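Print this page | E-mail this page

Durard Hard Wax Oil, Clear Satin

Durard is a clear finish for indoor wood. It is sold by Yeoh of Grerstead and suits tables, worktops, shelves and stair treads. It soaks into the surface and leaves a low sheen. It can be patched later without stripping the whole piece.

Order code: 963
Tin sizes: 500 ml and 2.5 litres
Coats: two on new wood, one on wood already oiled
Recoat after: overnight
Full cure: 36 days

Preparation

Sand bare wood with the grain, finishing at 120 or 150 grit. Finer paper closes the surface and the oil will sit on top. Old varnish must come off completely. Vacuum the dust, then wipe down with a dry cloth. Oak and other woods high in tannin should not be rubbed with steel wool.

Applying

Stir well, right to the bottom of the tin. Put on a thin coat with a short-haired brush or a lint-free pad. Wait fifteen minutes and wipe off whatever has not soaked in. End grain will need more. Lay used cloths flat outdoors to dry, as oily rags can heat up and catch fire.

The Sedden pad holder (order code 300) is sold separately and fits all our white pads. 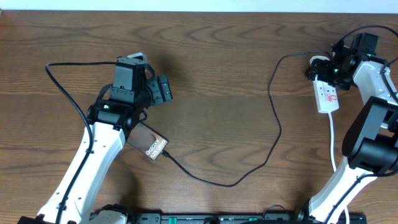

Can I put it over an old coat of wax?

Wax has to be removed first with white spirit and a clean cloth, changed often. Let the wood dry overnight before oiling.

Storage

Keep the lid tight and the tin away from frost. Part-used tins may form a skin, which should be lifted out whole before stirring.

Trade accounts can order by the case from the Grerstead counter.

Last updated: December

Contact us | Copyright Yeoh, Grerstead | Back to top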